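Project Report: A Table Arm That Wipes a Whiteboard

Posted in June by the Trurka build team, Branolside shared workshop

Our task for the spring term was to get a small robot arm to do one household job from start to finish. We picked wiping a whiteboard. The job is small, it needs no special parts, and it is easy to tell whether it has been done. We called the project Trurka. The arm was built from a Tedari kit on a bench in the Branolside workshop, and the control program was written at home and brought in on a laptop.

The job has four steps. The arm finds the board, picks up the eraser, wipes the marker line, and puts the eraser back on the board. We decided early that the arm would not draw anything. A person draws the line by hand before each run and then steps away. We used black marker only, and we kept to one short curve so that the camera program had a single dark shape to look for.

The first gripper had bare plastic fingers. They were fine for foam blocks but slid on anything glossy. We covered both fingers in a black, slightly rough material and went back over the grip settings. The covering made the fingers thicker, so the opening had to be set wider as well. This took 6 evenings, mostly because the left finger was mounted at a small angle and we did not notice until the second week.

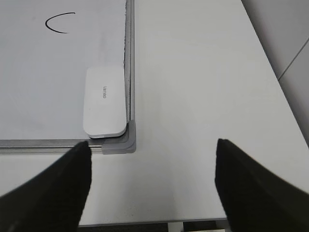
The camera sits at the wrist and looks down past the fingers. We first tried a camera on a stand beside the table, but the arm kept blocking its own view during the reach. With the wrist camera the view moves with the arm, so the program has to work out the position of the board again after every move. We do this with a routine we named Jansen. It looks for two straight edges that meet and takes the place where they meet as its zero point. All other positions are measured from there.

Jansen was the hardest part of the software. The tabletop and the board are both white, and in the first version the program often took the front edge of the table for the bottom of the board. We added a check for a second edge at a right angle. The metal frame helps with this, and so does the gray plastic cap on the corner, which is a little darker than the board and the table. We also told the program to ignore anything in the lower part of the view, where the fingers come in.

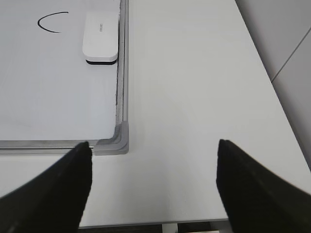
Picking up the eraser depends on where it starts. Our rule was that it should lie on the board near the right side, with its long sides in line with the frame. Placed almost against the inside of the rail, as we had it here, it leaves very little room for the right finger. The program can handle this in two ways. It can push the eraser left with one finger and then grip it, or it can come down from above and grip it by the short ends. We wrote both. Pushing is slower, but it is the one we kept as the default. Gripping by the ends needs the wrist turned a quarter turn, and the cable on our wrist does not like that.

For wiping, the arm goes back and forth over the area of the marker line with a small overlap between passes. We set it to 8 passes. With fewer, parts of the line were left at the ends of the curve. With more, the motor at the elbow got warm and the arm began to sag, and then the eraser tilted.

The program logs each run to a text file with the start position, the corner position and the number of passes. We have 200 lines in the log so far, counting the runs we stopped by hand. Most of the stops came from the pickup step. A few came from Jansen losing the corner when the workshop door was open and daylight fell across the table.

Things still to do:

- Shorten the wrist cable or route it inside the arm.
- Add a soft stop so the fingers cannot press into the frame.
- Try a line in a second color.
- Move the settings out of the code and into a separate file.

The parts list and wiring sketch are in the project folder at the workshop. The arm stays on the same table until the end of term, and other groups can use it if they put the finger settings back afterward.

Contact the build team | © Trurka project, Branolside | Back to top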